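Sorting the play kitchen this Monday. Everything comes out on the white table first, then I decide what stays.

1/ The soft ketchup bottle stays. Red fabric, a green edge to the label and wobbly black lettering. It cost 50p on a stall at Coddale and has outlasted most of the plastic.
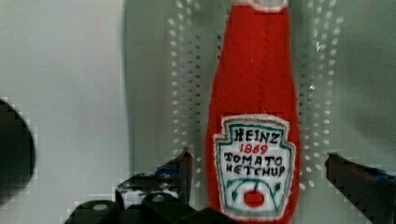 Jellow: Do you wash the fabric ones? Mine went lumpy after a hot cycle.

Cold water in the sink, then squeeze it in a towel. I wouldn't put stuffed food in the machine at all.

2/ Crockery next. The mug and the blue bowl get used for everything — soup, tea, pretend medicine. The big plates are too wide for the shelf, so they'll have to go on top.

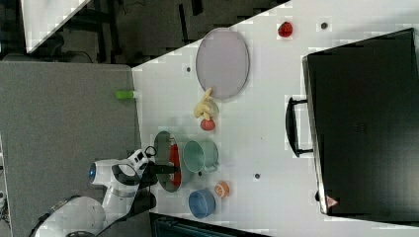
Mug, banana, blue bowl, orange slice. Still to be put away.

3/ Fruit has its own tub from now on. Last time I mixed it in with the pans and the strawberries ended up under the sofa.
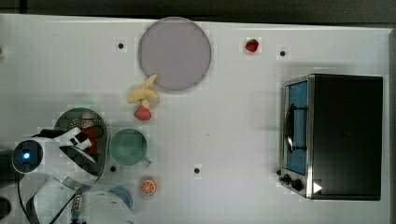
The tub is an old one from Pundon with the lid missing, but it fits the bottom shelf and a small child can pull it out without help.

4/ Labels on soft food: check the edges for loose thread and trim it with nail scissors. Don't pull. I pulled one once and lost half a carrot.

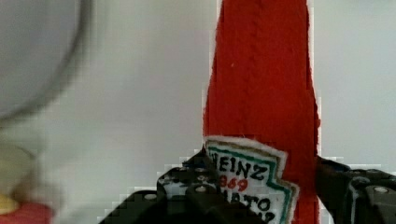 5/ Spares

Two aprons and a bag of felt peas are going to the toy swap at Oral. Message me if you want the peas, they're all there.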